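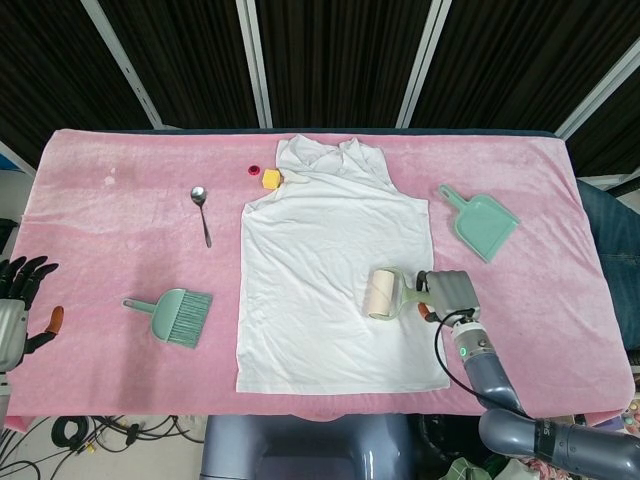 Right wrist drifting under drag loads, lint roller station

plongate_tech
Posts: 80

Two-arm unit, multi-finger hands, garment prep cell at Folau. The right hand runs a lint roller over a tank top laid flat on a plush blanket. After 100 strokes or so the roller no longer tracks straight. It yaws toward the thumb and drags the shirt with it. The wrist reports no fault and the indicator stays green. Homing clears it for a while. Left hand is fine, but it does almost no work in this routine.

Changed so far: new adhesive sheet, grip force up two steps. No difference.

karance_cells
Posts: 4,000

Put the grip force back. A plastic handle in curled fingers will roll under side load however hard you squeeze, and you are heating the finger motors for nothing. Check the thumb pad first. If it has glazed, the handle creeps a little every stroke. Wipe with isopropyl, let it dry, rerun.

dragload
Posts: 47

Disagree that it's the pad. Creep at the pad would not clear on homing unless the hand also opens and regrips. This sounds like wrist zero offset. Log commanded against measured yaw at the same point in each stroke. If the two separate, it's the joint. If they stay together and the roller still turns, it's the grip.

plongate_tech

It does open and regrip on homing. Should have said so.

karance_cells

Then homing tells you nothing about the joint. Pad.

dragload

It doesn't rule the joint out either. Run the log.

araya_bench
Posts: 212

Look at the surface as well. Plush has a nap, and a fresh sheet pulls hard enough to shift a light shirt over it. We swapped ours for a flat rubber mat and the side load dropped by more than half. Also check cable slack at the wrist. A loop that is short at full reach will pull on the forearm in one direction only.

karance_cells

The mat hides the fault. Fix the hand, then change the surface.

plongate_tech

Ran the log. Commanded and measured yaw agree through all 100 strokes. Handle had rotated in the fingers by the end. Cleaned the thumb pad and put grip force back to default. Next run was straight to stroke 80, then the same drift, smaller. Cable is slack at full reach. New pad is on order, and I'll try a mat after that so only one thing changes at a time.

dragload

Fair enough, grip it is. Post the stroke count with the new pad.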